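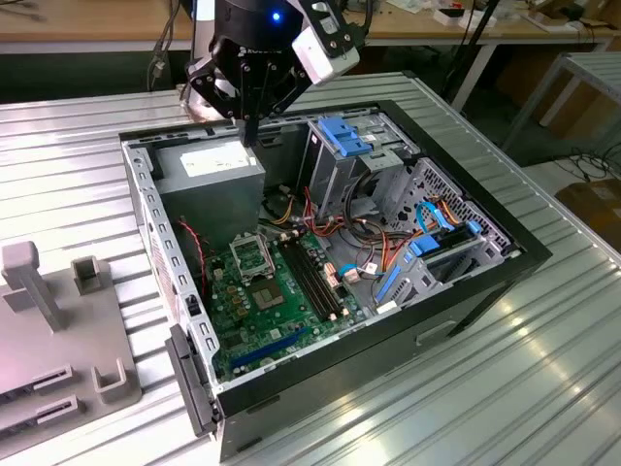
I run the case review desk at Wondlow Legal Support, and I'm looking for 2 part-time paralegals to join me from June. It's a small team, the kettle is always on, and the work is slow, fiddly and (to me at least) completely absorbing.

## What we do

We look again at old convictions where the forensic evidence has since come under question. Right now most of my time goes on the Purumine files: 81 appeals from people convicted partly on breath and blood readings taken with the same batch of testing kits. Some pleaded guilty years ago on their solicitor's advice. Some lost licences and jobs. A few have moved three or four times and take a lot of finding!

You'd be helping me to:

- read through trial bundles and pull out every mention of a lab reading
- write to courts and police forces asking for missing papers, then write again when they don't answer
- keep the disclosure log up to date
- phone clients, who may be cross, worried or both

I still handle the court forms myself, though I'd love to hand some of that over once you've settled in.

## Who I'd like to hear from

A paralegal qualification is handy but I won't bin your letter without one. I've worked with brilliant people who came from court offices, libraries and a hospital records room. You do need to write a clear, polite letter and be kind on the phone. Lab knowledge isn't needed — our experts at Bakker look after the chemistry and are very patient with daft questions (mostly mine).

You can't have worked on any of the original prosecutions, and we'll ask for a basic criminal record check. Having a conviction doesn't rule you out, so please do have a chat with me first.

## The practical bits

Three days a week, and you can pick which. The office is in Oklow, up one flight of stairs, with a lift round the back. You can do one of your days from home after the first month. We pay for train travel up to 70 pounds a month, and there's paid leave on top of bank holidays.

## How to apply

Send me a CV and no more than 200 words on why this sort of work appeals to you. Mark it "Case review desk" and post it or drop it in at our Oklow office. I read them all myself, usually before 9 in the morning, and everyone gets a reply.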